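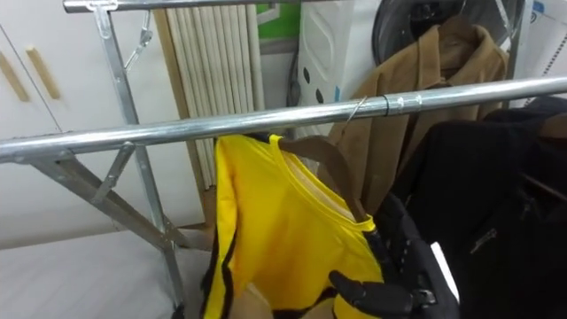
Cómo organizo la ropa de invierno en un piso sin armarios

Publicado en noviembre por flaltis

Buenas tardes a todos, y perdonad de antemano si me enrollo, que me conozco. Nos hemos mudado a un piso antiguo, precioso, con techos altísimos y unas ventanas que son una maravilla, pero sin un solo armario empotrado. Ni uno. En el dormitorio he puesto un perchero de barra, de esos de tubo metálico, y para el verano me apañaba estupendamente, pero ahora que han llegado los abrigos, los jerséis gordos y las mantas, aquello no da más de sí.

Mis dudas son 2, en realidad. La primera, qué hago con los jerséis de lana, porque los colgué todos muy contenta y a las semanas tenían unos bultos en los hombros que daban pena. La segunda, dónde meto la ropa de verano en una casa que tiene algo de humedad (la pared que da al patio, sobre todo) sin encontrármela en mayo oliendo a sótano. No quiero hacer obra porque estamos de alquiler, y comprar un armario grande me da pereza por las escaleras. Si alguien ha vivido algo parecido, le agradezco muchísimo que me cuente. ¡Gracias!

engebretsen

Hola, y enhorabuena por el piso, que los techos altos compensan muchas cosas. Yo viví varios años en una casa así y te cuento lo que me funcionó a mí, que a lo mejor no es lo más ortodoxo.

Los jerséis, siempre doblados. Siempre. La lana pesa y se estira con su propio peso, así que la percha la deforma por muy ancha que sea. Para los bultos que ya tienes: humedece un poco la zona con un pulverizador, dale forma con los dedos y deja la prenda tumbada sobre una toalla hasta que se seque del todo. Si alguno no queda bien a la primera, vapor de plancha a cierta distancia, sin apoyar, y otra vez a la toalla. Yo recuperé así una rebeca de mi madre que daba por perdida -- y la sigo usando.

Para la ropa de verano, lo primero es guardarla limpia y sequísima. Aunque te parezca que esa camisa solo te la pusiste un rato, lávala, que el sudor amarillea con los meses. Después, cajas de tela o fundas que respiren para lo delicado, y debajo de la cama, lejos de la pared del patio. Deja un palmo de aire entre las cajas y la pared. Las bolsas de vacío van muy bien para mantas sintéticas, pero el plumón yo no lo metería tantos meses apretado, porque luego le cuesta recuperar el volumen.

Y los abrigos, en el perchero, con perchas anchas y los más pesados repartidos hacia los lados, cerca de las patas. Si los juntas todos en el centro, la barra acaba cediendo.

soltico

deshumidificador y a correr. yo tengo uno pequeño en el dormitorio y mano de santo. el resto son apaños

gornura

Coincido con lo de doblar la lana, pero añado una cosita sobre las polillas, que aquí no ha salido y en los pisos viejos es un clásico. La lavanda y el cedro huelen muy bien, pero con una plaga de verdad se quedan cortos. Revisa cuellos y puños, aspira bien las rendijas del suelo y, si ves algún agujerito, mete la prenda en una bolsa cerrada y al congelador un par de semanas. Suena raro, lo sé, ¡mi familia se rio bastante de mí!

En cuanto al deshumidificador que te dicen arriba, a mí también me ayudó, aunque hay que acordarse de vaciarlo. Y ventila un ratito por las mañanas aunque haga frío, que también se nota. Ya nos contarás cómo te va con las mantas.

Contacto | © Comunidad de ayuda para el hogar | Volver arriba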